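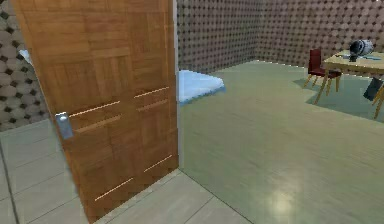 Basodlow Interior Door Closer

The Basodlow is a surface-mounted door closer for interior doors in homes, small offices and rental units. It pulls the door shut at a steady speed and slows it down over the last few inches so it latches without slamming. Kultside has sold it since the Gukine line was dropped, and it fits the same screw holes.

Door weight: up to 75 lb
Door thickness: 1 3/8 in. or more
Swing: left or right hand, no parts to swap
Finish: silver, brown or white
Warranty: 2 years

In the box: closer body, arm, bracket, cover, wood screws, machine screws, paper template, hex key. You will need a drill, a pencil and a Phillips screwdriver.

Adjusting the speed

There are two valves on the end of the body. The one marked S sets the main swing and the one marked L sets the last part before the latch. Turn clockwise to slow the door down. Move the valve an eighth of a turn at a time and let the door close on its own between turns. Don't back either valve out past the face of the body or it will leak oil, and a leaking closer can't be refilled.

From the factory the closer is set for a 30 in. door. Wider doors usually need the spring turned up a little. If the door drags on the floor or binds on the jamb, fix the hinges first. 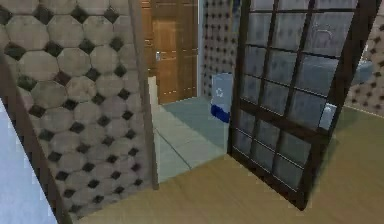 Page last changed: September, 4:20 p.m.

Bathrooms and tiled rooms

The standard closer can be used in a bathroom with a working fan. For shower rooms and pool changing rooms, order the sealed version, part ending in -W. It costs 20 dollars more and comes only in silver.

Mount the body on the door and the bracket on the head of the frame. We don't recommend fixing the bracket to tile. If the trim over the door is too narrow for the bracket, use the Alvarado drop plate, sold separately, which brings the fixing point down below the trim.

Do not use this closer on fire-rated doors or outside doors. Hollow-core doors need through bolts, which we stock in packs of four.

Returns are accepted for 30 days if the closer has not been mounted.

Search parts and manuals Go

Contact Kultside | Copyright Kultside, all rights reserved | Back to top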